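Saturday, July 11, 2020

So I finally got back to the Rondonora! If you've read this blog for a while you know I've been poking at this wreck story since last September, when I picked up a box of old harbor papers at a yard sale (two bucks, best money I ever spent).

Quick recap for the new folks. The Rondonora was a coastal freighter, 310 tons, carrying salt and lumber out of Brovberg. She went onto the rocks in heavy fog with 22 people aboard, and every single one of them got off. That's the part that hooked me. Most wreck stories end badly and this one ends with a bunch of cold, cranky sailors eating soup in a church hall.

What I hadn't figured out was who went and got them. The newspaper only says "a local boat," which, thanks a lot, newspaper. But I've been working through the harbor log a few pages a night, and this week I hit entry 838. There it was in pencil: the Vandix, a fishing boat, out before dawn and back with "all hands, two trips." Two trips! In that fog!

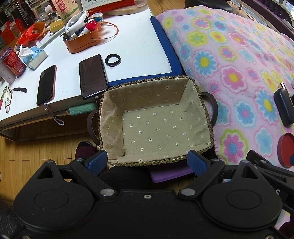 I may have yelled. It was past midnight, so sorry to the neighbors.

The Vandix shows up again on page 88, getting a new rudder, and I'd love to think she smashed the old one that morning, but the log doesn't say and I'm trying to be good about not making stuff up. Her skipper's name is a smudge. I've tried a magnifying glass, a desk lamp, and squinting. I think it starts with an M, or maybe a W if you're feeling generous.

The next bit is going to take longer. There's a note that she was sold south to somebody in Fajardo, and after that I've got nothing. I wrote to a boat club down there and I'm waiting to hear back. If your family fished out of Brovberg and the name Vandix rings any kind of bell, please leave a comment, even if all you've got is a half-remembered story from your grandpa. I'll be in the log again tonight, starting at entry 839.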